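Fondetport Community Boards > Work & Shop Talk > Robots on the line

Thread: They gave the arm my pens

gluepot_marie
Saturday, January 6, 2018
I pack sample kits at Clerov. Conference bags, pen sets, the little welcome boxes you get when you open a bank account and never look at again. There are 17 of us on the kit benches. Since the fall we have also had a small blue arm that is learning to do pens.

Pens are my job. I am fast at pens. My title is now "kitting and cell support," so I fill the holder for the arm, and when it drops one I pick it up. Same pay. I am told this is a promotion sideways.

Has anyone been through this and come out with a job they could explain to their mother?

Figueiredo
Been through it at Grarnwood, on labels. First month I was the machine's babysitter. By June I was the only one on the shift who could teach it a new label, and they sent me to a 3 day course with free lunch. What are you being asked to do with it besides fetch?

gluepot_marie
Fetch, mostly. Also "log exceptions." An exception is when it does something stupid. I have a clipboard. Pics from the bench:
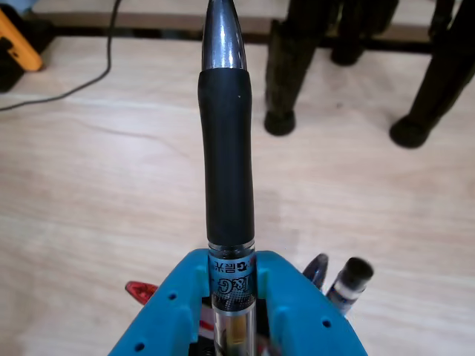
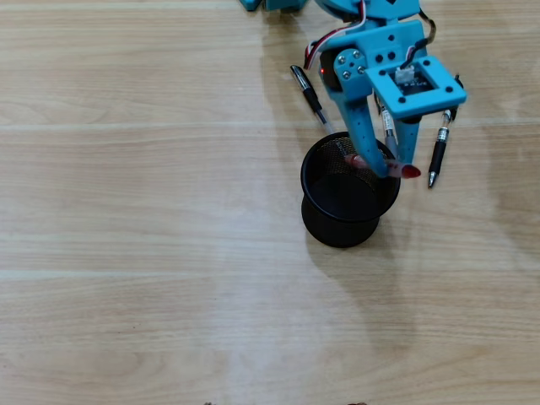 First one is a ballpoint in the grip, second is the red marker at the mesh holder.

dockside_ray
A marker lying sideways on the rim of the cup. My job is safe for another week.

Figueiredo
Don't get comfortable, Ray. That ballpoint is straight as a flagpole.

tally_ho
Unpopular opinion – I would hand over pens tomorrow. I did kit work for years and my thumbs still click. If a gripper wants to do 200 sets before lunch, it can have my thumbs too. What bothers me is when the target goes up and the people go down, and that part is decided upstairs by someone with ordinary hands.

gluepot_marie
Tally, fair about the thumbs. But I liked the bench. You could talk. Now I face the arm all morning and it has nothing to say about anybody's divorce.

dockside_ray
Tally, "decided upstairs" is exactly what they told us about the forklifts. Then upstairs decided.

tally_ho
And you drive a forklift, Ray. Should we go back to carrying it all?

dockside_ray
I drive it. Two other guys used to. I'm not against machines, I just remember who was standing there before.

Eun-seong Shin
I do setup on the cells at Clerov, so take this with whatever salt you like. Marie, the clipboard matters more than it looks. The last change we made to the pen routine came straight off one of your sheets, the note about clips catching on the mesh. I should have told you that. On headcount I have no say and I won't pretend to.

gluepot_marie
Well, I wish someone had put that on the bulletin board, where there is currently a flyer for 50 cents off soup.

What I'd like is my name on the routine change, and to swap off the cell at midday so someone else gets the clipboard. Four hours of watching it think is plenty.

Eun-seong Shin
The swap I can ask for on Monday. The name is easy, there is a field for it. It has my initials in it at the moment.

Figueiredo
Ask about the course while you're at it. Get it in writing, and get the lunch in writing.

dockside_ray
Still want to know if the red marker made it into the cup.

gluepot_marie
See clipboard, Ray.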